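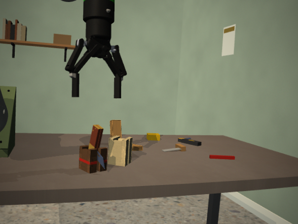

Simulated bench view, gripper open over the block cluster.

Hestwood Bench Sim

README and data card

Hestwood is a simulated workbench for a home-built tabletop arm. It holds the scene files, the control scripts and a set of recorded pick attempts. We built it so that we could try grasp code in the evenings without running the real arm in a shared workshop where other people are gluing chairs.

The real arm is called Rillach and it lives at the Osei workshop. Everything in this repository is rendered. There are no recordings from the hardware here.

Maintainers: Kojo Mensah (scenes, rendering), Lutz Mühlbauer (arm model, control scripts)
Last updated: 3 Jul 2025

What is in the repository

scenes/ – table layouts, one file per layout
arm/ – the arm model, joint limits and gripper geometry
scripts/ – recording, playback and export
episodes/ – recorded attempts, 3,000 in this release
notes/ – build notes, mostly about the gripper linkage

The scene

The setting is a small room with green walls, a shelf with books and a long table. The arm comes down from above and carries a two-finger gripper on an angled linkage. The fingers are straight and rectangular, and with the gripper open there is a wide gap between them.

The objects are small wooden, colored and tool-like pieces. Some are grouped close together and some lie apart. The narrow red bar toward the right of the table in the view at the top is a typical easy target, with clear space on all sides. The cluster under the gripper is the hard case: a piece leans out of the dark brown block, and a thin pointed one rests against its front.

There are 66 layouts. Kojo placed the objects by hand in the first batch and then wrote a script that shifts and rotates them. Shifted layouts are checked for pieces that pass through each other before they are saved. Contact between pieces is allowed.

The shelf, the books and the sheet on the right-hand wall are background. They have no collision shapes, and the arm cannot reach them within its joint limits anyway.

Setup

You need Python 3.10 or later and a graphics card for rendering. Playback without rendering runs on a laptop.

1. Clone the repository and run scripts/install.sh.
2. Copy config.sample to config.local and set the path to your episodes folder.
3. Run scripts/check.py. It loads one layout, moves each joint through its range and exits.
4. Run scripts/record.py with a layout name to start a new episode.

If check.py stops on the gripper joint, your copy of the arm model is from before October and the finger limits are wrong. Delete arm/cache and run it again.

Episodes

One episode is one attempt at one target. It starts with the gripper open above the table and ends when the object has been lifted and held for 2 seconds, or when 90 seconds have passed. Timed-out attempts are kept and marked as failed. Please leave them in if you redistribute the data.

Each episode folder contains the joint positions, the gripper command, the rendered views and a short text file with the layout name, the target name and the result. Object positions are stored too, but in a separate file, so you can train without them.

Attempts were driven partly by a scripted planner and partly by Lutz with a game controller. The driver field says which. The hand-driven ones are slower and wander more.

Known problems

Thin flat pieces sometimes jitter when they rest on top of another piece. Raising the solver steps helps but doubles the recording time on our machine.

Friction is set to one value for every wooden object. We tuned it against a few scrap blocks on the real bench, and it is probably too high for sanded pieces.

Shadows are rendered from fixed lights. A model trained only on these views may do badly under the strip lights in a real shop – ours did, until we added brightness changes during training.

The gripper linkage is simplified. The real one has some play at the lower pivots and the simulated one has none.

Use

Code is under the MIT license. Scenes and episodes are CC BY 4.0, credited to the Hestwood Bench Sim authors. The data is meant for hobby work and small experiments. Do not use the joint limits on your own arm without checking them, as they are specific to the Rillach build.

Related

Pleltenach is the controller board for the real arm and has its own repository. Wiring questions should go there. For broken layouts or missing episodes, open an issue here with the layout name and the output of check.py.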